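Ticket: Heating won't hold temperature in lounge, comes on by itself at night
Product: Pravano room thermostat with Suleo radiator valves (3)
Status: Open, awaiting customer
Submitted through: Irkport Home Support

Customer wrote:

Hello, and thank you in advance to whoever picks this up. I've tried to put everything in one place, so please forgive the length of it, I know you must get a great many of these.

We had the Pravano thermostat fitted in August, when of course there was no call for heating at all, and so it was some while before we noticed anything wrong. The lounge is set to 19 in the daytime and 16 overnight. In the daytime it behaves itself nicely. At night, though, the boiler fires up at 3 in the morning (I know because our bedroom is right over it and it makes a sort of clearing-its-throat noise) and by breakfast the lounge is like a greenhouse, while the little screen on the thermostat still insists it is 16 in there. It most certainly isn't! I put my old kitchen thermometer on the mantelpiece and there was a good difference between the two.

What I've done so far:

Turned the thermostat off and on again, twice.
Changed the batteries in all the Suleo valves, with new ones from a fresh packet.
Deleted the night schedule and typed it in again from scratch, which took me most of an evening with the booklet on my knee.
Bled the radiators.

After the schedule was put in again we had two quiet nights and I thought we'd cracked it, but on Wednesday it was back to its old tricks.

Support replied:

Good afternoon, and thank you for such a thorough message, it really does save us both a lot of to and fro. From what you say the schedule itself is sound. When the screen reads lower than the room, the usual cause is cold air reaching the back of the thermostat through the cable hole in the wall. Could you take the cover off (it lifts from the bottom, quite gently) and hold your hand by the hole on a chilly evening? If you feel a draught, a small piece of putty in the hole will do the job. Please don't use expanding foam.

Could you also tell us the number shown under Menu, Service, Offset? The radiator is behind the couch, if I've understood you properly.

Customer wrote:

You have understood me properly, yes, it's on the wall behind the couch, with a gap I can just get my arm down. The offset says 0. There is a draught from the hole! Not a gale, but enough to feel on the back of my hand, and I'm rather cross with myself for not thinking of it. I've put putty in as you said.

Two pictures of the couch and carpet: 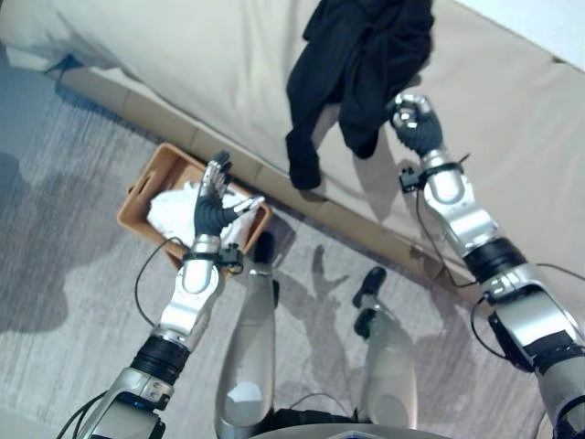
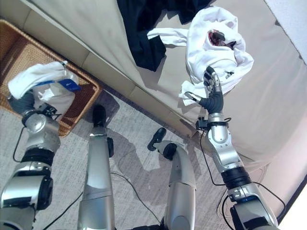 I should also mention that the valve behind there is very stiff to turn by hand, much more so than the one in the hall, and it shows the letters AD and then goes blank. I don't know whether that matters. The booklet has a page on codes but mine skips from AC to AF, so either it's a printing slip or I have lost my marbles.

Support replied:

You haven't lost your marbles, there is a page missing from the first printing and I'm sorry about that. AD means the valve has not finished adapting itself to the radiator. Please unscrew the valve head and press the metal pin underneath with something flat, such as the back of a spoon. It should spring back. If it sticks, a little silicone spray and 8 or so slow presses will normally free it. Then screw the head back on, hold the middle button until the ring flashes, and leave it alone until it stops.

When that's done, would you leave the thermostat be for three nights and then send us the temperature history? It's under Menu, History, Send.

Customer wrote:

Pin was stuck fast and is now moving, though it took a lot more pressing than 8! The ring flashed and went out, and the letters have gone. I will leave it be as instructed, although I'm a terrible fiddler, and send the history once the third night is over. In the meantime, is it all right to keep the curtain drawn across that radiator, or should I be tucking it up behind the sill?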